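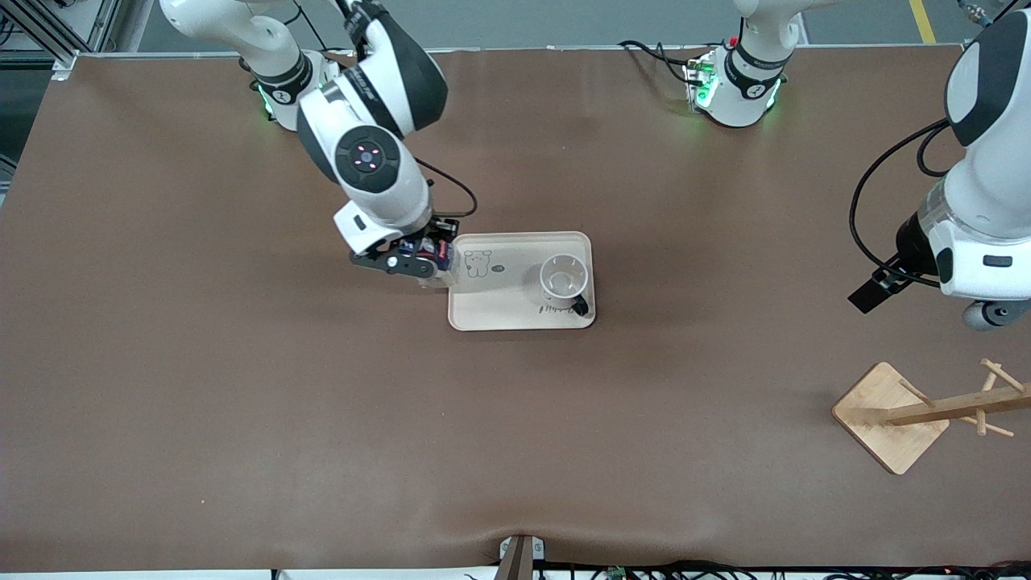

3.2 Trays, rims and where the cup ends up

I came to trays by accident. The June visits in Fomstead and Lirnstead were meant to be about kettles, and I had a whole sheet of kettle questions ready, but people kept carrying my tea in on something and I kept looking at the something. By the third kitchen I'd more or less given up on the kettles (they get a short section of their own, 3.5, for anyone who misses them).

We ended up with 31 households and 1,985 logged placements, a placement being any time a cup was set down on a tray and let go of. Kanini Ndung'u did most of the logging and all of the arguing about what "let go of" means. Our rule in the end was that no finger could be touching the cup or its handle. A cup nudged along the tray afterwards was logged again as a new placement, which does push the total up a bit.

The big surprise for me was how seldom the middle gets used when there's only one cup. Of all the placements, 1,237 were in the end third of the tray, at one end or the other. I'd have bet on the middle! It's what the two catering handbooks on my shelf tell you to do, and it's certainly what I'd say I do myself, although Kanini has watched me make tea and disagrees.

Some of this must be down to decoration. Plenty of household trays now have a little picture on them, and people seem to steer round it. The one in Figure 1 is typical of the sort: a pale, rounded rectangle with a raised rim, a line drawing of a bear's face towards one end and the white cup standing at the other, its black handle turned outwards. We had a category for this, "cup opposite drawing", and it took in 534 placements. When I asked about it, hardly anyone said they'd been avoiding the picture. One man in Lirnstead told me he'd never noticed there was a picture, and then moved his mug off it while we were talking.

I don't want to lean on this too hard. A drawing near one end also tells you which way up the tray goes, so people may simply be treating it as the "top" and putting the drink at the "bottom", nearest themselves. Tsz-kin Hsieh suggested turning the trays round before the second visit to pull the two ideas apart, and I wish we'd thought of it sooner. We only managed it in a few homes, too few to report.

Rims matter as well, though mostly in what people say. Nearly everybody told us a raised rim makes them feel safer putting a cup close to the edge. The flat boards in our set were used more cautiously, with the cup pulled in by a thumb's width or so, but we had fewer of them and two belonged to the same family.

Handle direction is covered in the next section, together with left-handers.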